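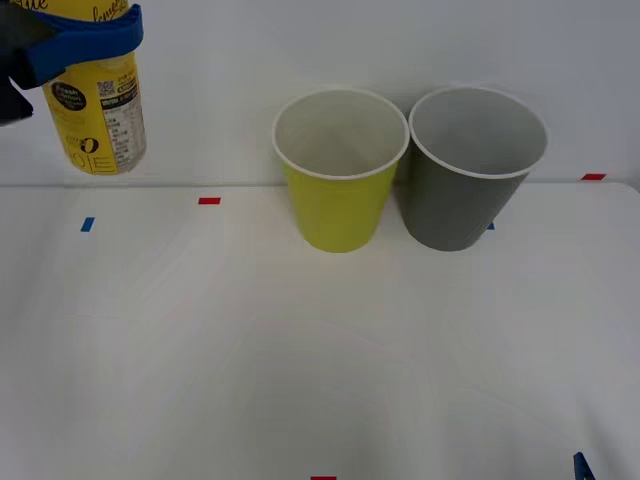
The Second Pair of Hands

What a small drinks sorting floor learned when half the lifting went away

By Anikó Major
8/12/21

Jaqueline Espinoza has worked at the Welgate depot long enough to have trained most of the people on her shift, and she will tell you, if you let her get a coffee first, that she was the loudest voice against the arms. She had spent years picking up sample bottles, turning them to read the label, and setting them down again, and she was good at it, and she didn't much care to hear that a machine could have a go.

"I took it personally," she says. "My husband got tired of hearing it by the second week."

Welgate checks and repacks soft drinks for small stores, and the work has always been a matter of hands. A bottle comes in, somebody lifts it, somebody decides where it belongs. On a busy day the sample desk alone handles 1081 of them, which doesn't sound so bad until you have done it through a whole June with the loading doors open and the heat coming in off the yard.

The arms came from Fiden, a small outfit that had never put one in a drinks depot before. Barnabás Lengyel, the engineer who came with them, sat at a table with the day shift for the first three weeks and asked a great many questions. How do you pick up a bottle when the label matters? Where do you put your thumb? Do you look at the cap first, or the print? People found this funny to begin with, and then rather flattering, and by the end a few of them were arguing with each other about the proper way to do it (there are two schools of thought, and I was asked to take sides, and I declined). 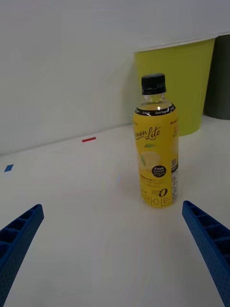

A lemon drink is a nice test, Lengyel told me, for the plain reason that the shape is simple and the label is busy. The gripper has to come in wide and close without a shove, and the teaching of it goes slowly, the same bottle over and over, a little to the left, a little to the right. He is a patient man. He keeps a bag of sunflower seeds in his jacket and offers them to everyone.

So what has changed for the people? Some of it is easy to like. Dénes Juhász, 56, had a bad shoulder going back to his warehouse days at Clunach, and he now spends most of his shift setting up the table and checking the arm's choices on a screen. He sleeps better. He also misses the chatter, he says, as the screen is off by itself at the end of the room and you can't talk to the others without shouting.

Some of it is harder. There were 20 people on the sample desk last year, and while the depot let no one go, three who left were not replaced. Kristóf Gulyás, the youngest on the floor, wonders how anyone will learn the job the way Espinoza did, by doing the dull part until it gets into your fingers. He brought it up with management and was told it was a good question. He is still waiting to hear more.

Espinoza, for her part, has come around further than she expected to - though she'd like it known that she hasn't come around all the way. She teaches the new setups now, and got a small raise for it. When the arm fumbles a bottle she goes over and shows Lengyel with her own hand what it ought to have done, and he writes it down.

A sister depot at Sandoval is due to get its own pair, and she has been asked to go out there for the first month. She hasn't said yes yet. It's a long drive, and she wants to know who'd be covering her desk.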